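Getting berry stains out of a printed cotton tablecloth

Stara_98
Joined: November
I spilled cherry syrup on a white cotton cloth with a small flower print. Rinsed it cold right away, then washed at 30. There is still a pink ring. Has anyone used oxygen bleach on printed cotton without fading the print?

plivell
Yes, plenty of times. One scoop in a bucket of warm water, leave it overnight, wash as usual. My prints are fine.

Grerbridge
I would not leave it overnight. I did that with a set of napkins and the reds went dull. Two hours, check it, then decide. And keep it out of the dryer until the ring is gone.

plivell
Was that oxygen bleach or chlorine? Chlorine will do that. I have never had oxygen bleach take color out of a print.

Grerbridge
Oxygen. The box said color safe. Cheap napkins though, so maybe the dye was bad to begin with.

Stara_98
OK, I will test the hem first. What about white vinegar before the soak?

rojanasak7
Vinegar works on fruit if you get to it early. Dab it, wait 30 minutes, rinse. Don't mix it in the same bucket as the bleach - do one, rinse well, then the other.

We eat on a floral cloth every day and it has been through all of this. I put the jar on a saucer now when there is anything red in it, or I mean to.

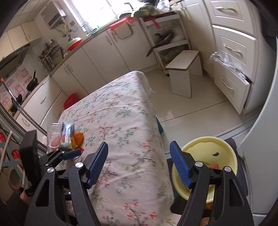

Siriporn Sangkhawat
Same kind of print as yours by the sound of it, small sprigs on white. I'm rojanasak7, the forum puts my real name on uploads. Ours gets the vinegar first and a soak of two hours, so I'm with Grerbridge on the time.

plivell
Two hours did nothing on my blackberry stain. Overnight did.

Stara_98
Hem test is in the bucket. I will check at two hours and post again.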